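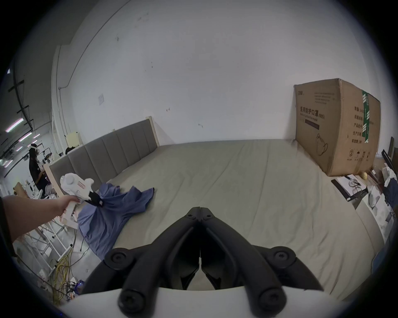

Guides > Video > Editing

How to turn a long, wobbly recording into a timelapse worth watching

By Onyekachi Mohammed
8 Oct 2021
18 comments | 100 shares

Last winter I filmed the whole of our walk up Skallard, from the car park to the cairn, and came home with 90 minutes of footage that made my sister feel seasick. I couldn't bear to throw it away, so I spent far too many evenings learning how to squash it into something my family would sit through. It's much easier than I'd feared, and I'd love to save you a few of those evenings!

You'll need a video editor that can change clip speed and steady a picture. I use Zendum on an elderly laptop, but nearly every editor has both tools somewhere, though they may go by different names (look for "retime" or "smooth" if you can't find "speed" and "stabilise").

Step 1. Copy everything first

Put the original files in one folder and a copy in another, and only ever work on the copy. I know, I know, everyone says this. I once saved a tiny preview over the top of a whole afternoon at Utari beach, and I still think about it.

Step 2. Cut out the dull bits

Watch the recording through at double speed with a cup of tea and chop out the parts where you're standing still, rummaging in a bag or chatting at a gate. Long pauses look very odd once they're speeded up. My 90 minutes came down to 38, and I didn't miss any of it.

Step 3. Steady it before you speed it up

I did this the wrong way round for weeks. If you speed the clip up first, the editor has far less to go on when it tries to match one moment with the next, and you get a horrid jelly-like wobble around the corners. Steady the clip at normal speed, save it as a new file, and then bring that file back in. In Zendum the steadying slider goes up to 100, and I rarely push it past the middle -- any higher and it crops in so tightly that you lose the sky.

It's a slow job on an old machine. Start it before bed, plug the laptop in and turn off the sleep setting.

Step 4. Choose your speed

Try 18 times normal speed to begin with. That gave me a film of just over two minutes, which suits a walk nicely. For clouds or a tide coming in you can go a good deal faster, and for a busy street I'd go slower so that people still look like people.

Step 5. Blend the frames

Look for a tick box called "frame blending" and turn it on. It mixes neighbouring frames together, so that things slide along where they used to jump. Faces do go a bit smeary, so if there's somebody you want to see properly, split the clip there and leave that piece unblended.

Step 6. Sort out the sound

Speeded-up sound is all squeaks, so mute it and lay some music underneath. I fade mine out over the last few seconds.

Then export at the same size as your original and watch it on the biggest screen in the house before you send it to anyone. I'm hoping to write up night-time filming in December, once I've worked out how to stop the lens misting over.

Filed by Ibrahim under: Timelapse, Beginners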